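Hamex sets equipment plan for Macedo handling line
Simulation stage to come before any hardware order

For release: September

Hamex has approved a planning budget for automated handling at its Macedo site and will complete a simulation stage before placing orders for robot arms. The work is carried out with Prudus, which supplies the modeling software under the project name Pisik.

The budget covers 3,478 licensed hours of simulation and the engineering time to review the results. The test objects are modeled with faceted, reflective surfaces, which are difficult for vision systems to locate.

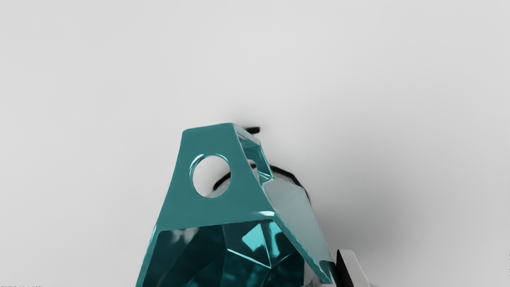 Purchase schedule

The first order is limited to 2 arms with grippers. Mounting hardware, guarding and spare fingertip pads are budgeted as separate lines — earlier quotes had combined them, which made supplier prices hard to compare.

"We want the gripper specification fixed before we discuss arm price," said Ashok Chaturvedi, head of capital planning at Hamex. "Changing the gripper after delivery affects the mount, the payload margin and the cell layout."

Simulated trials place a single arm over a bare work surface with one cup. 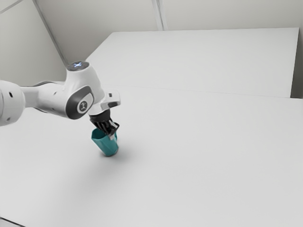

Each candidate gripper will be assigned 400 trials under the same settings. Results will be entered in the supplier comparison along with lead time, service terms and power draw.

Chandrasekhar Hegde, project engineer at Prudus, will maintain the trial records. Suppliers may request the test models through the Hamex purchasing office. Quotes must list the arm, gripper and controller separately.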